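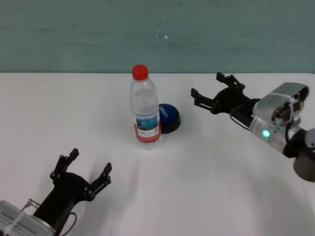 *Red-capped bottle, white table, green wall.*

Subject: Re: [culelholm-walkers] First time on the Round, a few worries

Dear Chaiwat, and dear all,

Thank you so much for writing in, and welcome to the list. I meant to answer two evenings ago but my sister rang and then it was bedtime. I've left your message in below so that newer people can follow along.

> Hello everyone, I've signed up for the Culelholm Round in May and I'm starting to wonder what I've done. I walk to work and I've managed ten miles with my brother, but 23 is another matter. My main worries are my feet, the climb up to Rurkum, and being so slow that the marshals are waiting for me in the dark. I'd also be glad to hear what people carry. My brother says a big rucksack, my neighbour says hardly anything.
>
> Thanks, Chaiwat Ratanaporn

First of all, ten miles is a lovely base and you have plenty of time. My own first Round was done on rather less, in borrowed boots (don't!), and I still got round in daylight and ate two plates of stew at the end.

Feet, then. Wear the shoes you've been walking to work in if they're sound, and two pairs of socks, with the spare pair somewhere you can get at it. I change mine at Venar bridge whether I feel like it or not. Kęstutis swears by rubbing his heels with candle wax beforehand and I've never dared ask what it does to his socks. If you feel a warm patch, stop there and then and put tape on it. I once told myself I'd see to it at the next stile, and there were an awful lot of stiles after that one. 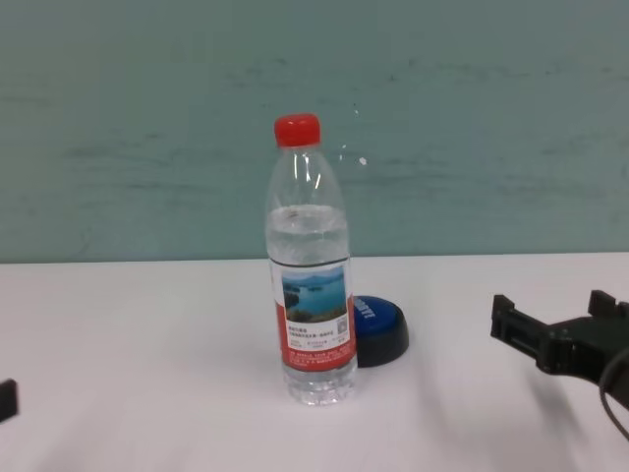 **Can I fill up with water along the way?**
There are taps at Venar chapel and at the Pelupessy farm gate, and after that nothing until the village hall, so fill up at the farm even if you think you've enough.

As for what to carry, I side with your neighbour on the whole. Waterproof, warm top, the map, tape, food, a torch, a bit of money. Abhishek takes a flask of tea as well and is very popular at the top. My rucksack used to be enormous, mostly jumpers, and I walked much better once I'd left half of them on the bed.

I've pasted my old note on the Rurkum climb underneath, as it comes up every spring and I'd only write the same thing again in a worse order. 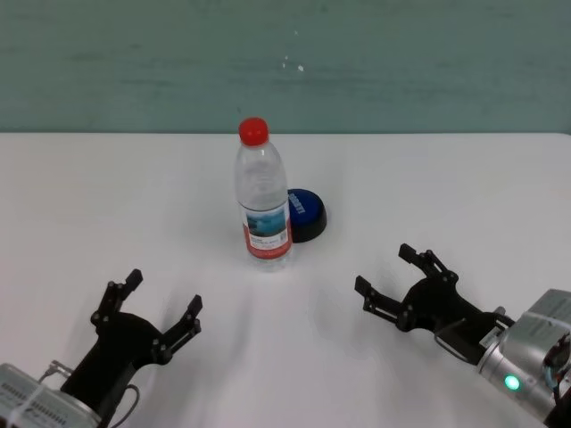
*Reading time: three minutes, or one cup of tea*

The top of Rurkum is 472 metres, and from the farm it looks like a wall. Please don't be put off by that. The path goes off to the left behind the larches and comes up the back in long easy bends, and the steep bit only lasts as far as the second gate. Go slowly enough that you can chat. I take 100 steps and then have a breather, and start counting again - it's slow but it passes the time, and it keeps me from looking up.

After the gate the ground is soft and can be quite boggy on the right-hand side, so keep to the wall. The cairn you see first isn't the summit (sorry). The real one is a little further on, and there's a good flat stone just below it on the sheltered side where you can sit and have your sandwiches. Do have something to eat there, because the way down is hard on tired knees and there's nowhere half so nice to stop until the hall.

Coming down, watch for the fork by the sheepfold. Ilir Dimitriou went right instead of left in the mist one year and took up to 70 minutes longer than the rest of us, depending on who's telling it. 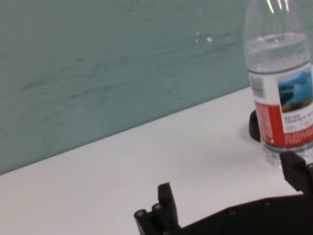
## Practice walk, and the slow group

Chaiwat, on being last: there's a slow group, I'm in it, and the two marshals at the back walk along with us, so it's sociable. We set off at seven with everyone else and by Venar we generally have the path to ourselves.

We're also doing the Pelupessy half as a practice in a few weeks, starting from the chapel at nine in the morning. Bring your brother. Abhishek Dixit can fit a couple of people in his car if you write to him directly, and Kęstutis Rebane has the spare maps, though he'd like last year's back first.

If anybody knows whether the footbridge below the larches has been mended, could they let the list know? I heard it had a plank missing.

Warmest wishes,
Shakuntala Rastogi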